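Chapter 7
The Trouble with Tidying Up 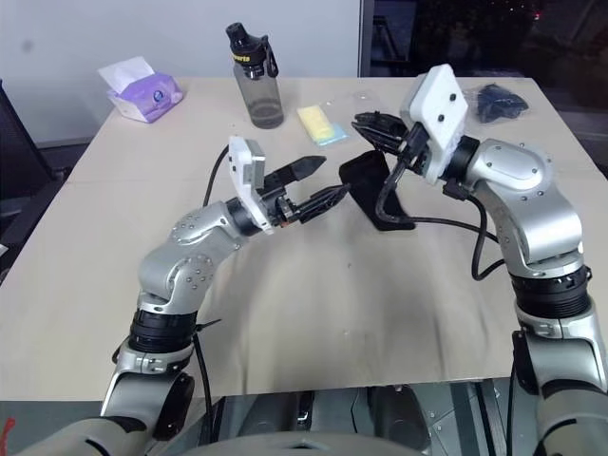

Most of us, if we were asked to name the hardest job we did last Thursday, would not say "clearing the table". We would pick something with a form in it, or a long drive, or a difficult telephone call. Clearing the table is what we did while thinking about the difficult telephone call. Our hands went out and took hold of things, and the things ended up where they belonged, and if somebody had stopped us at the kitchen door to ask how we had done it we should have had very little to tell them.

This chapter asks you to take that small, dull job seriously for a while. In Chapter 6 we looked at machines that repeat one movement in a place built around them: the bottling line, the paint booth, the great orange arms that weld car doors. Those machines have been earning their keep for a long time. What people really want to know, though (and I have been asked it by students, by neighbours and once by a dentist who had both hands in my mouth), is when a machine will come and do the chores. I shall try to give a fair answer, and I am afraid a fair answer takes a whole chapter.

Where we have got to

Let us begin with what can be done today, because it is a good deal more than it was. A machine with two arms and a simple gripper on each can pick up a bottle from a table and put it down somewhere else. It can fold a towel, given time. It can wipe a surface, put blocks in a box, and in the better laboratories it can load a dishwasher with plates it has met before. If you had shown any of this to the engineers who trained me, they would have missed their lunch to watch.

The words "given time" and "met before" are doing a lot of work in that paragraph, however, and we shall spend much of the chapter on them. A towel that takes you a few seconds may take a machine several minutes. A plate it has never seen, or one it has seen a hundred times but now finds lying underneath a spoon, may bring the whole business to a halt.

Why a bottle and a tissue are different problems

Think about a few ordinary things that might be sharing a table: a drinking bottle, a box of tissues, a sponge, something soft in a plastic bag. To you they are all simply "things on the table". To the person writing instructions for a machine they hardly belong in the same book.

The bottle is the kindest of them. It is stiff, so it keeps its shape when you squeeze it, and it will stay more or less where it is until the fingers arrive. A see-through bottle is less kind, as cameras are easily muddled by anything that lets light pass, and a clear cup on a pale table can very nearly vanish. The tissue box looks simple enough until you are asked to take out one tissue without dragging the box along behind it. You hold the box down with your other hand and never think about it. A machine has to be taught that the other hand is needed at all, and when to let go.

The sponge gives way when it is gripped, which is forgiving in one sense and awkward in another, for the shape the machine planned for is no longer the shape it is holding. As for the thing in the bag, there is hardly a word for its shape. It will crumple differently every time it is put down, and the bag will slide and shine and fold over on itself. Anyone who has tried to open one of those thin bags at the greengrocer's will have some sympathy here.

The Praltomel trial

It will help to have a real job in mind as we go along, so I shall come back several times to a trial carried out at the Praltomel works in Hallham. The firm makes small fittings for cupboards and desks, and the task it had in view sounds like nothing at all: at the end of each shift, clear the packing benches and put everything left on them into the right tray.

The machine was a two-armed one from a company called Guvwood, and it worked at a single bench, starting in March, while the staff cleared the others by hand as they always had. Over the whole trial it made 2259 attempts to pick something up, and 77 in every hundred ended with the right object in the right tray. I remember being rather impressed when I first read that. Then I did what I would like you to do now, and thought about what it means to live with. On a bench with eight things left on it, a machine with that record will usually get at least one of them wrong, and somebody must come over and see which.

The report on the trial, which everyone at the works calls the Adamczyk report and which we shall read in part at the end of the chapter, is a model of plain writing. It records the failures with as much care as the successes - more, if anything - and it sorts them by kind. The largest group had to do with soft packaging. The next had to do with two objects touching, so that the machine took them for one. Only a small number came from the arms themselves going astray. The arms were good. Their trouble lay in knowing what was there and what would happen when it was touched.

Home is harder

You may be thinking that a workbench is an unfair test, and that a home, being smaller and cosier, must be easier. I held that view myself for longer than I care to admit. But a works can be changed to suit the machine. Praltomel moved its trays, improved the lamps over the bench and asked people to stop leaving their coats there. In a home the coats stay where they are. The light changes with the weather, the cat has views, and the mug that lived on the left all winter has moved to the right without any notice being given.

There is also the matter of what counts as finished. On the bench there was a tray for each sort of thing. On your kitchen table there may be a half-done jigsaw that must on no account be tidied, next to an old newspaper that certainly should be, and only the family knows which is which.

Before you read on

Choose a table you use every day and clear it slowly, with one hand behind your back. Notice each time you want the other hand, and write down what you wanted it for. Then do the job again with both hands but using only a thumb and one finger on each, which is close to what a simple gripper has to manage with. Keep your notes by you, as we shall need them in Section 7.1, where we begin with the question of how a machine decides where to take hold.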